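Workshop tips: keeping the cables and hands alive on a walking robot

Quick notes, mostly for whoever has the unit after me. Ours lives in the Clirkness room and gets checked every morning before 9.

Hang it first. Ropes tight, feet just touching, then battery. Never the other way round.

Cables. Nearly every fault I chase is a cable. Start at the neck, work down. Leave a loop at every elbow, big enough for two fingers. Too tight and the connector walks out. Too loose and it snags on the hip when the arm swings back. Velcro, not zip ties. Zip ties bite into the jacket and you won't see it till the wrist drops out mid-walk.

Label both ends. Both! Hartmut Ostermann did ours with a paint pen and half of it rubbed off in January. Printed tape now, the Grekby stuff, sticks fine if you wipe with alcohol first.
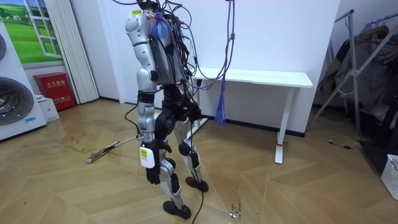 Hands. Finger tendons stretch. Every 300 grips run the open/close test and write down the worst finger. If it lags, take up the slack a quarter turn at a time, retest. Dont do half turns, I stripped one that way.

Shoulder bolts: 19 on our build, counting the cover screws. Blue threadlocker, one drop. Put a paint line across each head so you can tell at a glance if its moved.

Feet. Wipe the soles with a damp rag, dry, done. Dust on the soles looks exactly like a bad ankle calibration. Lost an afternoon to that. Mop the floor first or you'll just pick it all up again.

Grease: Zollex on the knees, thin smear, nothing on the belts. Hinrichs sells a little syringe that gets in behind the knee cover without taking it off. Worth it.

Ropes. Run them thru your bare hand before each session, feel for flat spots. Frayed bits in the load path, swap the rope. Knots get retied, not tightened.

Log the hours when you power down. We're at 2,338. Next belt change is written inside the tool drawer lid.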